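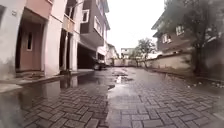 What is the Runico cart for? It hauls parcels and groceries from the gate to people's doors, steering itself with one small camera up front.

Home | Workshop | News | Contact

Lane cart gets its eyes
9/10/20, by Armelle Leclerc

So we finally have a cart that can look where it's going! Hildegard Diekmann and I have been at this since February in the shared shop on Willey (the old Steinbach motor mount took three tries, don't ask). The camera is bolted on and the software now has to learn what's paving and what isn't. Puddles are the hard part. A shiny one reflects walls and sky, and the cart's first guess was that it was looking at a hole. We've got 18 clips labeled so far and I'd love 10 more, wet paving especially.

Next up is the brake, then a slow run with Hildegard walking beside it, hand on the stop button. The Vustero battery gives us 5 hours on the bench. Come by if you can solder!

Comments

marta_k: Will it go up a curb?

Armelle: Not yet, it stops at them. Ramp wheels are on the list.

old_drill: I can solder. I'll bring my own iron.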